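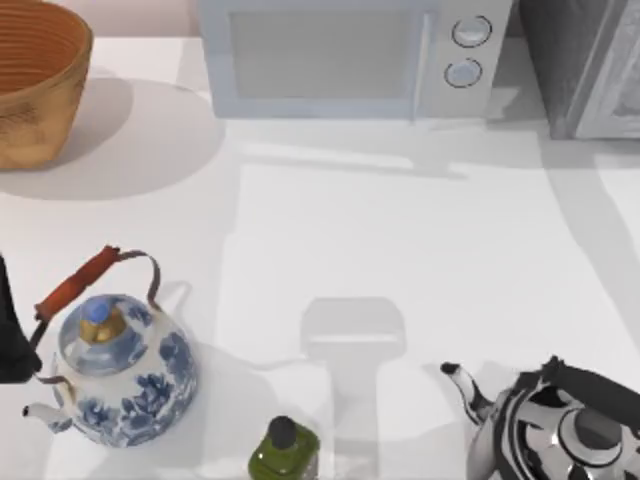 Fig. 6. Worktop with wicker bowl and microwave oven.

6. Setting up a team for the new season

Last updated: June 26, 2023

This section describes how a club registers a baseball team in Tulura, the fixtures and scoring system used by the Setden League. It should be completed by the club secretary or by a person to whom the secretary has given editing rights.

6.1 Before you begin

You will need the club's registration code, the name of the home ground and a signed player list. Clubs that played last season keep their existing code. New clubs receive one by letter in December.

6.2 Creating the team

1. Sign in and open the Teams page.
2. Select Add team and enter the registration code.
3. Enter the team name exactly as approved by the league. Nicknames are entered separately in the Short name field, which accepts up to 20 characters.
4. Choose the home ground from the list. Teams sharing the ground at Buten must also choose a first or second fixture slot.
5. Select Save. The team is shown as Pending until the league office has approved it.

Note: Approval is carried out by the registrar, Marijke De Haan. A team may be edited while it is pending – each change is recorded under the name of the person who made it.

6.3 Adding players

1. Open the team and select Roster.
2. Enter each player's full name, date of birth and shirt number.
3. Mark the players who are eligible to pitch.
4. Select Submit roster.

A roster may hold no more than 28 players. Players transferring from another club, such as Pelletier, must be released by that club before they can be added.

Caution: Submitting a roster locks all shirt numbers. To change a number after this point, write to the fixtures officer, Aoife Gilmartin, giving the registration code and both numbers.

6.4 Error messages

Error 455 means that a player is already registered with another team. Remove the entry, submit the remainder of the roster and add the player once the release has been confirmed.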